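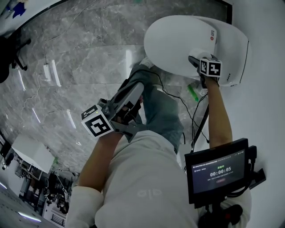 Figure 1. A toilet with its lid raised, white wall alongside.

3.2 Who cleans the shared bathroom?

I went into the Darkthorpe share houses expecting rows over dishes, and boy, was I wrong! It was the loo, every time. We sent our survey to 1,199 renters in February, then I sat down with 32 of them over a cuppa (or a beer, in Mahawong) and let them whinge. Rosters stuck to the fridge got a mention in nearly every chat, usually with an eye-roll. Only 2 households paid a cleaner, and both still argued about whose turn it was to buy the bleach.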